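4.2 Where the phone sleeps

The interview schedule asked each household a question we had expected to be dull: where does your phone go when you are not holding it? We had put it in as a warm-up, between the question about who pays the bill and the longer block on quarrels. It produced more talk than the quarrels did. One household in Clotley spent most of its visit on it, and the block on bills was finished standing up in the hallway.

Of the 67 households in the study, all could name a resting place, and most named it with the promptness of people giving a street address. The place was usually a surface. Kitchen counters came up often, as did the arm of a particular chair, the top of a piano that had not been played since it was moved in, and in Pernura a windowsill which three generations of one family agreed was the only spot in the house with a decent signal. (Our own phones did no better on the sill than off it. We kept this to ourselves.)

Naming the place and using it were separate matters. We asked respondents to keep a simple log for the length of the study, marking the phone's location at breakfast, at midday and at bedtime. The logs show a good deal of drift. Phones that officially lived in the hallway were recorded in beds, in bathrooms and, in one case, in the refrigerator, beside an entry reading "fine, this happens." Respondents did not seem to regard such entries as exceptions to the rule. When we read them back their own logs in the second interview, they tended to defend the rule and blame the day.

We take this seriously as a finding. Earlier work on household order treats the proper place of an object as a description of habit, and then has to explain why habits are so poorly kept. Our respondents used the proper place more like a standing promise. It settled arguments. A phone missing from its place could be complained about; a phone with no place could only be lost. In Pisanine, where we visited several homes shared by unrelated adults, the rule was often written on paper and stuck to a door, and the handwriting was usually that of the person who broke it most.

Tables deserve separate mention. The kitchen or dining table was the place most often forbidden and the place most often used. Five households banned phones from the table outright. Each of the five also had a phone on the table during at least one of our visits, in two cases while the ban was being explained to us. The owners differed in how they handled this. Some turned the phone over. Others moved it to the far side of the table, which apparently counted as elsewhere. One respondent covered hers with a napkin and continued speaking about respect.

The position of the phone on the table also carried meaning, at least to the people sitting at it. A phone laid near the edge was read as about to leave. A phone toward the middle was taken as a claim on everyone's attention, and drew remarks. Respondents who laid the phone straight, with its sides squared to their own place setting, told us they were being tidy, and their relatives told us they were being ready. We have no way of choosing between these accounts and suspect that both were offered in good faith.
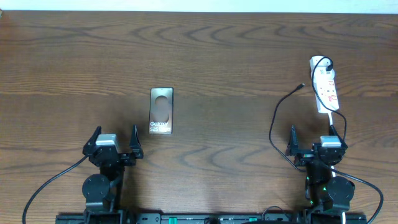
Figure 3. A smartphone lying on a wooden table.

Bare tables drew more comment than cluttered ones. Where there were newspapers, fruit and unopened mail, a phone was one more thing in the pile and was rarely mentioned. On a cleared surface it became the subject. A respondent in Hà put it plainly: she left the mail out on purpose, so that her brother's phone would "have some company" and her mother would stop looking at it.

Two limits should be noted. The logs were kept by the people whose conduct they recorded, with the results one would expect around bedtime, where the word "hallway" appears in suspiciously fresh ink. And our visits were announced in advance, so we saw tables that had been prepared for us. How they look when no researcher is due at six o'clock we can only infer, chiefly from the crumbs.

The quarrels themselves, which the schedule had treated as its main business, are taken up in Section 4.3.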